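Can a Machine Put the Groceries Away Yet?

4/21/18

Every spring I get asked when people can stop doing their own chores. My answer this year is the same as last year. Not yet, and I would not sell the broom.

Factory robots are very good at one thing done 3000 times. At the Istdale plant an arm moves the same metal part from the same tray to the same slot all shift long. The tray is bolted down. Move it an inch and the line stops until a person comes over. I don't count that as a failure. The plant paid for a machine that repeats itself, and it does.

A kitchen is a different job. Things get left where they were dropped, and they come in every shape. A pepper rolls. A slice of bread bends, or tears if you squeeze it. I can clear my counter in 30 seconds while talking on the phone, and I have never had to think about how hard to hold a banana.

The people at Grestano told me their arm got 81 pickups right out of 100 with plastic food, and they were pleased. They should be. But I would not keep a helper who dropped 19 things out of every 100, and my food is not plastic.
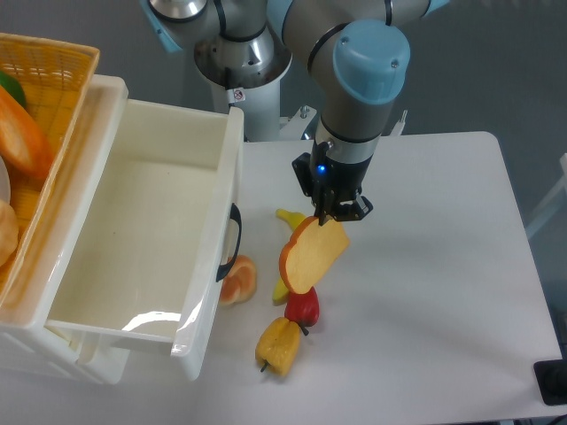
Then there is the drawer. Opening it, putting something in and pushing it shut is one chore to you and me. To a machine it is several, and a small mistake in the first can spoil the rest. Add a wet counter or a cat and the numbers drop again.

I think shops will get there first – packing and sorting, with a worker nearby to fix the odd miss. Homes will come later. I would pay $200 for a machine that only unloaded the dishwasher, and I have yet to see one for sale at any price.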